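Is the Flistness task recording service worth it for training a parcel-opening arm?

Posted October 27, 2023 in Robotics and Automation > Buying Advice

brakby_returns

We run a small returns operation. Parcels come in, get cut open, and the contents go on a shelf for grading. We have one Mets arm on a bench that does the sorting after the boxes are open, and it has been fine since we got it in May. Now we want to see if it can learn some of the opening work too.

Flistness sells a service where their people do your task by hand while wearing a head camera, and you get the recordings back with each step labeled (pick up scissors, cut tape, open flap and so on). The starter package is $790 for 20 hours. You can write your own task sheet or use one of theirs. Ours would be unboxing plus cutting open plastic-wrapped items.

My questions are:

Is the footage any good for this kind of work, or is it mostly hands blocking the view?

Does it load into the Zomer training software without a lot of conversion? The sales page says "compatible" and leaves it there.

Would I be better off buying a head camera and having my own staff record during a normal shift?

I have asked Flistness for a sample and they sent a short one, but it was somebody folding towels, so it doesn't tell me much.

zomer_user_north

We bought the same package for a packing job, so close to what you want but in reverse. I'll take your points in order.

View: mostly good. The camera sits on the head and looks down at the table, so you get both forearms and whatever is being worked on. Hands do block the item at times, mainly when someone leans in to get a blade under tape. If you are cutting small packages, put a line in the task sheet asking the worker to keep the item near the middle of the table and to hold it from the side. We added that after the first batch and the second one was clearly better.

Also ask for a mix of items. Flistness will work through whatever you list, and if you list only brown boxes you get only brown boxes. Soft packages, clear wrap and black bags all behave differently under a blade. Ask for them to be lying at different angles too.

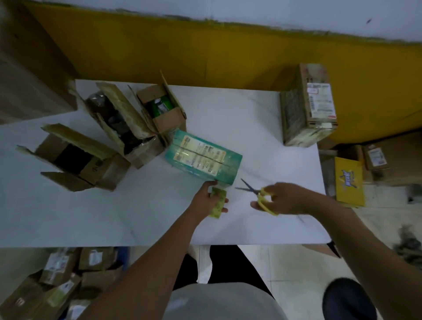 Tables are another thing to settle before you pay. You can ask for a clear table or a working table, with parcels standing on it and more stock on the floor. We took the working table because our own benches look like that, and a model trained on a bare surface did poorly for us once there were other boxes nearby. It does make labeling harder, and I found a few clips where the label said "box" and I could not tell which box was meant.

Zomer: it loads, but the step labels come in as plain text with start and end times. You have to match those to your own action names. It took me over 23 hours the first time, most of it fixing my own naming. There is an import template on the Zomer user pages now that should cut that down a lot.

One warning. You are getting video and labels. There is no grip force and no joint data, so you will still need to record some runs on the Mets arm itself. We did 20 runs and that was enough to get started on picking up and placing. Cutting is a different matter and I would not plan on the arm holding scissors any time soon. Look at a fixed blade or a tape cutter mounted on the arm, and use the footage for where the tape is and which side gets opened first.

For us it was worth the money. I would not buy the bigger package until you have looked through the first one.

dockdoor4

Just record it yourselves. A camera is cheaper and your people already know the job.

benchandbelt

I'd partly agree with the post above, but check how much time you really have. We tried recording in-house and the recording was the easy part. Labeling went on for weeks, and half the clips were no use because the camera had slipped and was pointing at the far wall. If you do go that way, check the angle at the start of every session and keep the clips short.

With Flistness, ask for the redo terms in writing. Ours let us send back clips with wrong labels but not clips where the view was blocked, and I only found that out when I tried.

brakby_returns

Thanks, this helps. I had not thought about the fixed blade. I'm going to ask for the working table and send them a list of package types, then ask about blocked views before I sign. If the redo terms are bad I'll try a week in-house first and post how it goes.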